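Okay, a few of you asked how I keep the hand-held grippers in working order now that I'm the one looking after the cell, so get comfortable, because I have opinions and a full mug of tea.

A little background first. We run one cell at Ganenthorpe, one desk, and a pair of grippers, left and right. Thongchai Phuthong set it up before me and left a notebook so thorough that I still read it for pleasure.

The left and right units look like twins and they do not age like twins. My right one always wants attention first, I think because I'm right-handed and I squeeze it like I'm mad at it (I'm working on this!). So they each get their own page in the log, and I never swap fingers between them.

Every 300 cycles I wipe the finger pads with a dry lint-free cloth. Dry, please. I used a cleaning spray once in February and the pads went slick for two whole days, and Tonantzin Barrera still brings it up at lunch.

Every 1,000 cycles the bracket screws get checked. The bracket on top is what everything else measures from, so if it shifts even a hair, your positions drift and you'll spend an afternoon blaming the software. I mark each screw head with a paint pen line that runs onto the metal. If the line is broken, the screw has moved. Best trick in Thongchai's notebook.

Now, cables. Oh, cables. The counter on our right unit stood at 2,916 when its first cable died, and it died right where it leaves the body – the same spot they all seem to pick. The replacement is a softer one from Udik and I leave a generous loop at the wrist, so the bend is wide and lazy and nothing tugs when you reach across.

Then check the closing gap. I do it with a plain feeler gauge, both sides, before the first run of the morning. The Vudusex manual wants you to do it warm, but I've done it both ways and written both down, and I can't find a difference worth the wait.
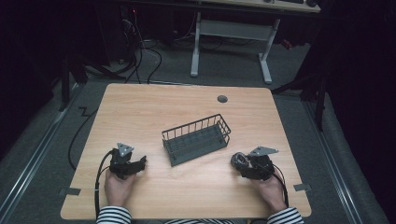
The wire basket is my favorite thing to check out a pair with, by the way. Thin bars are unforgiving. If the fingers are closing a little crooked, the bar rolls out from between them and you know right away, where a nice fat foam block would have let you get away with it for weeks.

I set it down at an angle on purpose and work it from both sides, 16 grips per hand, then turn it and go again. Any slip goes in the log with which hand and which finger.

Someone asked about spare fingers. Ours come from Carrillo, and I keep two sets per side in labeled bags – please label the bags, left and right are so close that I've mounted the wrong one and only caught it at the gap check.

Next up is the full cable swap, start to finish, once I've found my small screwdriver again.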